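Chapter 4
Machines that follow a hand

4.1 A visit to the Pradcombe open day

Every February the training centre at Pradcombe opens its doors for an afternoon. Last year 63 students from Wedollow College went along, most of them in the first year of the engineering course. They were met by Bleddyn Gwynne, who runs the workshop, and split into groups for the demonstrations.

The first stop was a packing cell built by Pretosa. Its arm ran the same programme over and over, lifting cartons from a belt and stacking them on a pallet. When a student asked what would happen if a carton arrived crooked, Gwynne turned one by hand. The arm missed it, stopped and waited for a person to clear the fault.

The second stop was a talk on robotic surgery by Nayeli Pacheco, a theatre engineer. The machines she works with have no programme of that sort. A surgeon sits at a console and moves a pair of handles, and the instruments inside the patient copy those movements on a smaller scale. Pacheco spent most of her 40 minutes on the wrist, the part between the long shaft and the jaws.

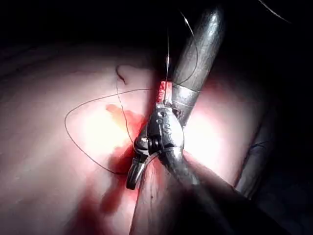
Figure 4.1 Suturing with a robotic instrument. The jointed wrist lies between the metal shaft and the jaws; dark pulleys can be seen at the joint.

The motors are kept well away from the wrist. They sit at the far end of the shaft, outside the body, and pull on thin cables that run down the tube and turn round small pulleys. You will meet the same arrangement in section 4.3, where we work out the tension in a cable passing round a pulley.

Students were then allowed to try a practice console. The task was to pass a curved needle through a foam pad and tie a knot. Several of them pulled too hard and snapped the thread - the console they were using gave no sense of force, so they had to judge the pull by eye.

Before reading on, make a note of two differences between the packing arm and the surgical instrument. Keep your notes, as you will need them for the exercise on page 147.

4.2 Who is in control?

Engineers sort machines like these by how much of the work is decided by a person while the machine is running. The packing arm is automatic: the decisions were made earlier, when the programme was written. The surgical system is teleoperated, meaning that a person directs it from a console throughout the task.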